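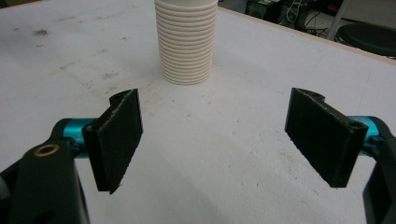 Posted by Sorcha Dunbar in Cleaning & Small Repairs
Tuesday, July 7, 2020 | 3 replies

White tabletop full of scuffs and gray smears, what takes them off?

Hi all! I have a white table in my workroom, matte finish, with a light wood edge, and I've reached the point where I can't look at it anymore. It has faint scuffs all over, pale gray smears, a sprinkling of little dark specks, and one grayish smudge toward a corner that bugs me more than everything else put together. The tall stack of white cups lives on there and next to that nice clean off-white the table looks even worse, or maybe I've just been staring at it too long.

What I've tried so far: dish soap and warm water (took off dust, I guess?), then glass cleaner, which made it streaky for a day and then it went back to how it was. I rubbed the big smudge with a damp paper towel until the towel fell apart. The specks I thought were crumbs, so I went at a few with my fingernail. A couple popped right off and the others didn't budge.

I don't know what the top is made of. It came with the place when I moved in and there's no label underneath, just screws and a pencil mark. It's smooth but not shiny, and I'm scared of rubbing a shiny patch into it, which I did to my sister's desk once with a scouring powder and I still hear about it every October when we all get together at her house.

Also, is there any sense in putting something over it afterward? I slide things around on there all day, it's that kind of table. I don't love the look of a plastic cover but I could be talked into it. Thanks in advance, and sorry this got long!

Renu Rajput
Member, Zirnitz

Oh I know this table, or one just like it! Ours was in the craft room at the Adebisi center, and we had kids dragging everything you can think of across it, so I've been through most of the cleaning shelf.

First thing, a lot of gray marks on a matte white top aren't scratches. Something harder or darker slid over it and left a bit of itself behind. Those come off. Get a melamine sponge (the plain white kind, no cleaner built in), wet it, squeeze it out well, and go over one mark with hardly any pressure. Let the sponge do it. It's a very fine abrasive though, so your worry about a shiny patch is a fair one, and please try it on a part you never look at first. I did mine at the back, let it dry, then got down and looked along the surface toward the window. If the spot looks the same as its neighbors you're good to go.

For the big smudge I'd start gentler. Baking soda and water mixed to a loose paste, spread on with a soft cloth, left for 12 minutes (I set the oven timer and go do something else), then wiped away with clean water. You'll need to rinse more than you'd think or you get a white haze. I usually do 3 wipes with a fresh side of the cloth each time.

The specks that won't lift might be glue or paint. An old plastic card held nearly flat will get under them. Don't use a razor blade, even if somebody at the hardware store says it's fine!

And wipe it dry at the end, especially along that wood edge. Water sitting in a seam is bad news, ask me about the kitchen shelf some other time.

Oluwaseun Ojo

rubbing alcohol on a cotton pad. try a corner first. worked on mine

Zdzisław Adamczyk
Member

Agree with Renu on testing first, but I'd do it in the other order: alcohol before the sponge. If the smear is ink or some sort of rubbery residue it dissolves and you haven't sanded anything. Open a window. If the top turns out to be painted, stop at soap and water, as alcohol can soften some paints. You'll see white coming off on the pad.

Some of the scuffs may be real wear in the finish, and those stay. I have four on my own bench that I've quit fighting with.

As for covering it, I wouldn't do the whole top. Grit gets under a plastic sheet and then grinds away where you can't see it. I use a felt desk mat in the spot where I work and leave the rest bare, and I lift things instead of sliding them, well, most of the time. Stick-on felt dots under anything heavy help too. A pack of 6 will see to one box with two left over for the lamp.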